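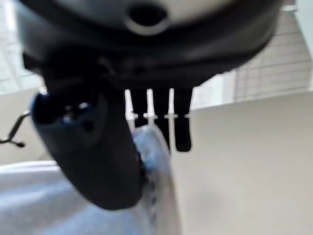
Wrist cam view, hand down over the gray cloth and the clear plastic piece.

Print this thread | E-mail this thread

Palomino hand, thumb drifting on the cloth cell

slatbed_joe wrote:

OK so I've been putting this off because I figured I'd fix it myself and then I'd have a nice smug post to write. Did not happen.

We have a Palomino hand on a Skirnby arm, and the cell does soft stuff and hard stuff on the same table: pick up a cloth, put it down, pick up small plastic parts, put those down. It's the second winter for this hand, and up to January it was great. Now the thumb drifts. I home everything in the morning, the closed position is right where it should be, and after a couple hours of cloth the thumb closes a little short. On the plastic parts I can live with that. On cloth it's a mess, the fold slides out and the arm carries on proudly with nothing in the hand.

Homing again clears it. For a while. What I've done so far:

- new homing routine at shift start
- checked the wrist bolts (all fine)
- wiped down the fingers and thumb
- blew air through the thumb housing
- swapped the hand cable for the spare

I haven't opened the thumb yet. I'm a little scared of it if I'm being truthful, the last time I took a digit apart on the old hand I had a spring left over and I still have that spring.

Anybody been in there?

torque_and_tea wrote:

Been in there plenty. My money's on lint. You've got an open hole in the casing and you're sticking it into fabric all day, what did you think would happen :)

And please don't blow air into it! You're just packing the fuzz further down toward the gear end. Vacuum with a soft brush, hand powered off, thumb all the way open. Then look in with a flashlight and tweezers. I do ours every 21 shifts, I have a sticker on the cabinet door, and we haven't had a drift problem in ages.

Also what grease is in it? If somebody has topped it up with the heavy stuff then lint plus grease makes a kind of felt. I've pulled out pieces you could have made a hat for a mouse with.

marlow87 wrote:

I don't buy lint. Lint makes it stiff, and stiff would show up in the motor current way before it showed up as position. Joe, did the current go up? If the current's flat and the position is off, then something is slipping, and the thing that slips in those thumbs is the clamp on the little shaft at the base, up by the square block. There's one screw. It loosens. That's the whole story.

Homing "fixes" it because homing drives to the stop and resets zero, so you're zeroing on top of the slip each time. Do that enough mornings and you'll run out of travel at one end.

slatbed_joe wrote:

Hm. I do have current logs, I just never looked at the thumb on its own. Give me a bit.

No idea about grease. Réka Vörös looked after this hand before me and her notes are really good, but she moved over to the Jernby line and the grease page just says "as per sheet" and there is no sheet.

torque_and_tea wrote:

There's never a sheet.

marlow, I've seen both. A stiff thumb can absolutely close short if your force limit is set low, and for cloth people always set it low. It hits the limit early, says "done, I'm holding something," and stops. Position off, current capped so it LOOKS flat. So Joe, what's your force limit?

marlow87 wrote:

Fine, but then homing wouldn't clear it. Homing ignores the grip limit on that controller.

torque_and_tea wrote:

It clears it because homing runs the thumb through the full stroke and works the fuzz loose for a while. I've watched it happen.

slatbed_joe wrote:

Ha, OK, you two. I went and ran it slowly this morning, cloth only, and kept stepping through the close.
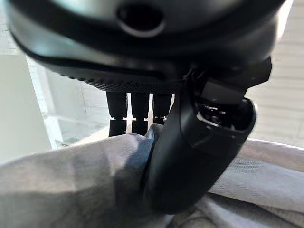
The thumb goes into the cloth the way it's supposed to and the three fingers hang across from it, and at that point I can't fault it. I let it hold and pulled on the cloth by hand. Good and firm on the first few. I kept going with the same pick over and over and the reading for the thumb started walking, two degrees by the end, and that's when I could tug the cloth out without much effort.

Force limit is 4 on the controller's scale, which I think is low? It was 4 when I got it. I never touched it.

Current log for the thumb: pretty much flat, with a small bump at the start of the stroke. I can see the bump going back as far as the logs go so I don't know that it means anything.

marlow87 wrote:

Flat current and it walks with repeats. Clamp screw. Come on.

Easy test: power off, hold the block at the base with one hand, and rock the thumb gently with the other. If you feel a click or any free play before it goes solid, that's it. Takes less time than this argument.

torque_and_tea wrote:

I'll give you that 4 is low enough to hide things, so the log doesn't settle it either way. Do his rock test, and then do mine: raise the limit to 6, run the same pick, see if it still walks. If it's slipping it'll get worse with more force. If it's fuzz it'll get better.

dsydorenko wrote:

Hi all, Danylo Sydorenko here, I do hand repairs at Vurnia. Not selling anything, just saw the thread.

Raising the force is a reasonable test, but do the rock test first, please. If that clamp is loose and you add force, it can chew up the flat on the shaft, and then you're replacing the shaft as well as the screw. I see that one a lot.

And when you do get to the screw, take it right out, clean the threads, and put it back with a small drop of medium thread locker. Just snugging it up gets you a few weeks. Let it sit overnight before you run it. People skip that and then tell me the locker was bad.

On grease: light, thin smear, on the gear only. If what you find in there is brown and you can roll it between your fingers, clean all of it out and start over.

loomrat wrote:

Slight detour, does anyone put a sleeve on the hand for cloth work? We knitted a thin glove (well, my aunt did, long story) and it keeps the fuzz out completely.

marlow87 wrote:

And then you can't pick up small plastic parts because they skate around on the glove. Joe's cell does both.

loomrat wrote:

OK true, we only do towels. I'd put tape over the opening at least.

torque_and_tea wrote:

Careful with tape, it lifts at the corners with all the flexing and then you're collecting fuzz on the sticky side. Tried it!

slatbed_joe wrote:

Update. Power off, rock test: there's play. Tiny, but there's a definite little tick before it goes solid. So that's one to marlow.

BUT I also took the cover off to get to the screw (no leftover springs, I laid everything out on a tray in order and took phone pictures at every step like a nervous person) and there was a fair wad of gray fuzz sitting behind the gear. Grease was brown. Rolled up between my fingers just like Danylo said. So that's one to tea, I guess?

Shaft flat has a small mark on it but it doesn't catch a fingernail. Screw out, cleaned, locker on, fresh grease, cover back. It's sitting overnight now and I've put a note on the e-stop that says DO NOT RUN because second shift will absolutely run it.

marlow87 wrote:

Clamp caused it. The fuzz was just along for the ride.

torque_and_tea wrote:

The fuzz made it work harder and THAT is what shook the screw loose. I'll die on this hill.

dsydorenko wrote:

A mark that doesn't catch a nail is OK to run. Check it again in a month. After a job like this, redo the zero from scratch and don't load the old offsets, or you'll have the old slip baked in.

slatbed_joe wrote:

Ran it today with a fresh zero, old offsets deleted. I did 87 cloth picks in a row with the limit still at 4, and the thumb reading came back to the same place each time, then I mixed in the plastic parts and those were fine too. The little bump at the start of the stroke is gone from the log, so I suppose it did mean something after all.

I've added the vacuum and flashlight look to the weekly card, and the rock test right under it. Haven't decided on the force limit. tea, would you still go up to 6 for the cloth or leave it alone while it's behaving?

torque_and_tea wrote:

Go to 5 and watch it for a week. I know what I said before.

marlow87 wrote:

Leave it alone.

Print this thread | E-mail this thread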